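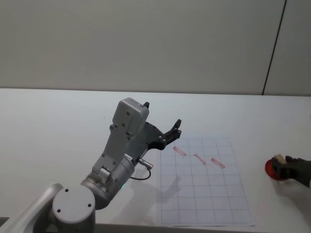

Slavica Hodžić said the daily paper Dauda had stopped treating its readers as people with any interest in the world outside, and that cutting the foreign pages again in the spring would leave very little worth the name.

Her remarks opened an evening discussion in which editors, former correspondents and readers went over the figures in a new report on foreign news. The report, published by the media research group Drarnik, looked at every item of international news in the paper's print edition over two years.

It found 779 items in the first year and 576 in the second. Most of the drop came from the inside pages, where short reports from Africa, Central Asia and Latin America used to run beside the longer pieces. Elections abroad were still covered on polling day, the authors say, but the weeks before and after were mostly left out.

Coverage of neighbouring states held up better. Trade talks, border queues and energy prices all got steady space, and the report says these stories were often written at home from official statements. The number of pieces sent by the paper's own staff abroad fell in both years.

Dauda says the report measures the wrong thing. In a written reply it points out that print is now the smaller part of its work and that many foreign stories appear only on its website. It also says that longer pieces have replaced several short ones, which brings the total down even where the space given to a subject has stayed the same.

Drarnik accepts that the website was left out. It says the online archive changed format halfway through the period and could not be compared fairly from one year to the next. A second report covering online news is planned for August.

Feb 27, 2020

The paper now has 3 staff correspondents based abroad. It relies for the rest on freelancers and on the news agency Heta, whose reports it has carried under a yearly contract. That contract is due for renewal, and both sides confirm that talks have begun. Neither would discuss the price.

Ekene Akinola, speaking for the agency, said Heta would go on supplying the paper during the talks and that no desk would close as a result of them. Akinola added that other clients had asked for fewer stories from distant countries and more on how foreign decisions affect local prices and jobs.

Several people at the discussion said this was how foreign news had come to be chosen everywhere. A crisis abroad is reported if it touches fuel, migration or a football match, one former correspondent said, and the country itself comes a long way down the story. Others thought this was unfair to editors, who have fewer pages to fill and can see which articles are read to the end.

Hodžić did not agree. She said readers could not show an interest in a country they had not been told about, and asked for a weekly page with a fixed place in the paper – one that would not be dropped when advertising came in late. The paper had such a page until two years ago. It was printed on the day with the lowest sales.

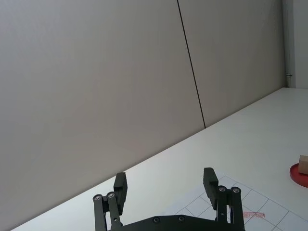

MEDIA AND FOREIGN AFFAIRS

Part of the argument is over money. The foundation Kusidix has offered to pay for reporting trips by younger journalists, with stays of up to 90 days in one country. Articles from the trips would be offered first to Dauda and then to regional papers.

The paper's staff association has given the offer a cautious welcome. It wants the editor to have the last word on subjects and destinations, and it wants the name of the funder printed with each article. Kusidix says it has no objection to either condition. It has also agreed that it will not see any text before publication.

Some of those present were less sure. They noted that a grant for trips does nothing for the daily work of following a country, and that a reporter sent for a season will often leave just as the contacts begin to be useful. The foundation's answer was that it could not pay permanent salaries and had never offered to.

Dauda's management is expected to decide on the offer together with the agency contract. Until then the foreign section keeps its present length. The full text of the Drarnik report, with the tables by country and by subject, can be had from the group on request.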